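Petchrat Launches Voltavura, a Hair Care Line for People Who Own One Towel

FOR IMMEDIATE RELEASE

JOTORA, 2020-12-08

Petchrat, the hair care company that once sold a nine-step system to people with four minutes to spare, has gone the other way. Its new line, Voltavura, has two products, and one of them is a comb.

The other is a leave-in cream for dry, color-treated or otherwise mistreated hair. It goes in after washing, a coin-sized amount for shoulder-length hair and less for short cuts, and it stays there until the next wash. There is no mask, no overnight cap and no second bottle that unlocks the powers of the first.

Voltavura was tried out in July by 400 customers of the Tostus salons, who took the cream home and were asked to use it the way they would normally use anything, meaning carelessly. Of those, 395 returned their questionnaires. The other five are presumed to be still looking for a pen.

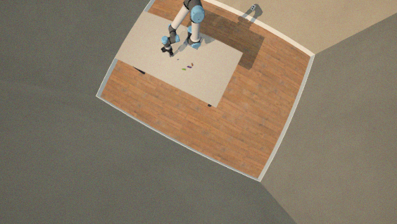 A robot arm above a beige table, computer rendering.

The questionnaires were blunt. Testers with fine hair asked for something lighter, and the formula was thinned twice before it stopped leaving roots flat by lunchtime. Testers with coils and tight curls wanted more slip for detangling and got it, which undid part of the thinning. The result is one cream with two sets of directions on the back: fine hair takes it from the ears down only, thick or curly hair takes it in sections, starting at the ends. Anyone in between is invited to read both and pick.

Fragrance was the longest argument. An early batch was described on one form as "a very clean horse." The finished cream smells faintly of green tea, and an unscented version goes on sale the same day at the same price.

The comb has 18 teeth, set wide, and a handle long enough to hold with conditioner on your hands. It does not vibrate, heat up or connect to a phone. Petchrat looked into all of these and would like the afternoon back.

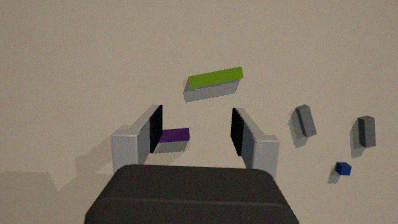 By the Petchrat Press Desk

A word about what Voltavura won't do. It won't mend split ends, which only scissors can fix, and it won't make hair grow. Bleached hair will feel softer and comb more easily, but it will still be bleached hair and should be trimmed accordingly. People who straighten or curl with hot tools will need a separate heat protectant, as this cream was not made for that job and the label says so in capital letters.

The tube is squat and stands on its cap, so the last of the cream ends up where it can be reached. Directions are printed in type large enough to read in the shower without glasses, a request that came up on the forms more often than shine.
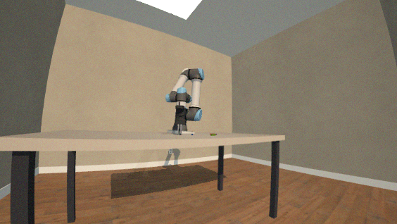
Robot arm with light blue joint caps on a tabletop, computer rendering.

Voltavura goes on sale this month in every Tostus salon and through Petchrat's own shop in Jotora. The comb is sold separately or packed with the cream. Unopened tubes can be returned within 30 days. Opened ones can be returned too, provided the customer fills in a short form saying what went wrong, and pens will be supplied.

About Petchrat

Petchrat makes shampoo, conditioner and styling products for home and salon use. It is based in Jotora. The nine-step system has been discontinued, though steps four and seven are still available while supplies last.

Press samples, in scented or unscented, may be requested from the Petchrat Press Desk. Please state hair type.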